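2018-01-22
Residency diary, Rineten House
Entry by Idun Dahlgren, Acting Warden

The heating in the east wing was restored before breakfast. Mr. Viklund attended to the boiler and reported that the pressure valve had been replaced in July with a part of the wrong size. A correct one has been ordered from Engebretsen. Residents in the east rooms were offered additional blankets for the coming night, and all accepted.

The morning was given over to the reading room. The catalog of the pamphlet collection now stands at 330 entries, and the remaining boxes are expected to be slower work, as many of the items are undated and several are bound together without regard to subject. Ms. Løken has proposed that the bound volumes be left intact and cross-referenced. I have agreed to this for the present. The question of the water-stained sermons was deferred.

Mr. Türkmen arrived at noon, having been delayed at the ferry for around 3 hours. He was shown to the corner room on the second floor and given the house rules, the key, and a cold lunch. He will remain with us for four weeks to complete his translation. He asked whether the piano might be used in the evenings, and was informed that it may, until nine.

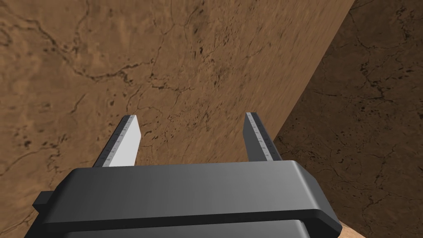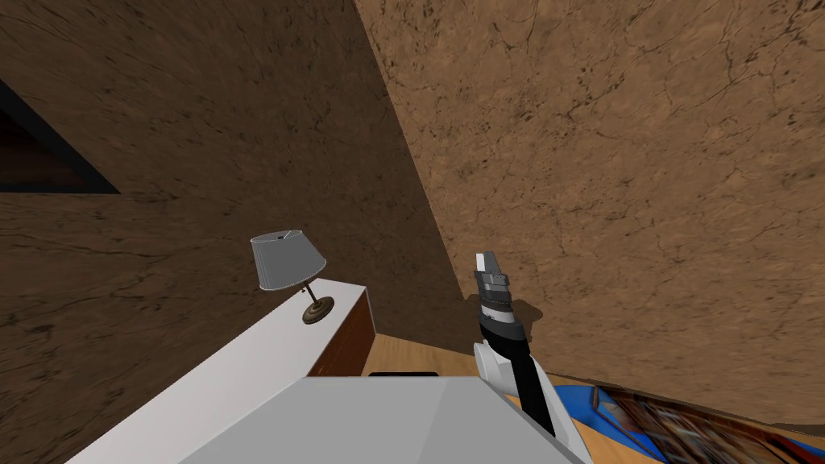
In the afternoon I walked the boundary with Sixten Dalen to inspect the damage from last week's wind. Three fence posts are down along the lower field, and the gate by the orchard no longer closes. The old pear tree has lost a large limb but appears sound otherwise. Mr. Dalen advises against cutting anything further before spring. The neighbor's sheep have been in the orchard again, and a letter will be sent, worded more firmly than the last.

Dinner was fish soup, followed by a discussion of the spring lecture program. Ms. Løken favors local history. Mr. Viklund would prefer a talk on bees. No decision was reached, and the matter will be taken up again when the remaining residents have returned.

I retired to the office to answer correspondence and completed four letters. The request from a former resident for the return of an umbrella could not be satisfied, as the umbrella has not been found. Snow began shortly after ten. The outer door was locked and the lamp left on in the porch.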